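덜니스, 명함 크기 종이 메모 카드 ‘눌포트’ 출시
앱 알림에 지친 책상을 위한 충전 필요 없는 기록 도구

2020년 8월 9일 – 문구 브랜드 덜니스(Dollness)가 종이 메모 카드 ‘눌포트(Nultport)’를 출시한다. 배터리는 없고, 업데이트 예정도 없다. 비밀번호를 잊어버릴 염려 또한 없다는 것이 회사 측 설명이다.

눌포트는 지난 4월 한정 수량으로 선보인 시제품을 다듬은 것이다. 당시 사용자들이 가장 많이 요청한 기능은 ‘줄 간격을 조금 넓혀 달라’였고, 개발팀은 장고 끝에 줄 간격을 7mm로 넓혔다. 두 번째로 많았던 요청인 ‘음성 입력’은 검토 목록에서 조용히 빠졌다.

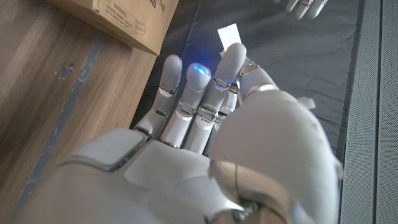

눌포트는 무지와 줄, 모눈 세 종류로 나오며 한 묶음에 16장이 들어 있다. 종이는 제지사 클루쿠믹(Clukumik)이 공급하고, 만년필 잉크가 뒷면에 비치지 않도록 두께를 올렸다. 기본 색상은 흰색이다. 짙은 회색 매트 위에 작은 흰 카드 한 장만 올려 두어도 금세 눈에 띄니, 할 일을 못 봤다는 변명은 앞으로 다소 어려워질 전망이다. 크림색은 18장 묶음으로 따로 판매한다. 두 장이 더 많은 이유를 묻는 질문에 덜니스는 “상자가 조금 컸다”고 답했다.

제품은 문구 편집숍 잔주아(Janjua) 전 매장과 덜니스 온라인몰에서 구입할 수 있다. 출시를 기념해 잔주아 매장에서는 다 쓴 카드 17장을 가져오는 고객에게 새 묶음 하나를 증정한다. 카드에 적힌 내용은 읽지 않으며, 할 일을 실제로 마쳤는지도 확인하지 않는다.

제품 및 취재 문의: 덜니스 홍보팀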